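Osus Scooping Policy, Makdale Release: Reviewed at Puvcombe

The Osus method learns utensil handling from 3,786 recorded episodes and requires no model of the tool.

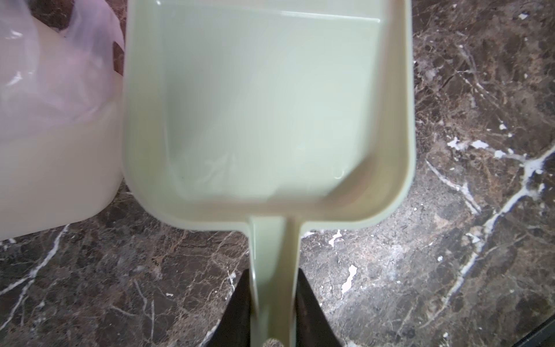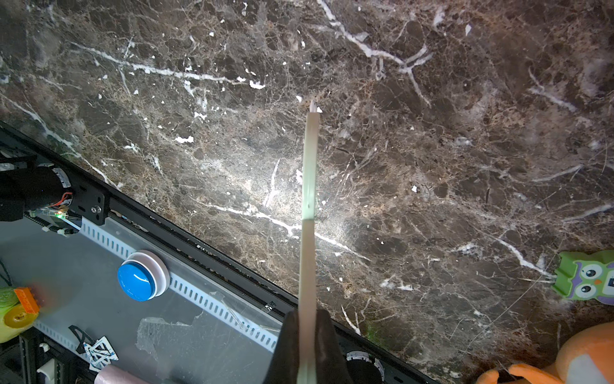
Our review covered 200 trials of the release. Grasping was its strongest point, and results held across tools as different as a pale green scoop and a slender stick clamped at its base. Scooping succeeded in 106 trials. We recommend the method for grasping studies only.

Related reviews
Ebrahimi Grasp Planner
Makdale Pouring Benchmark

Contact the Puvcombe review office | Back to top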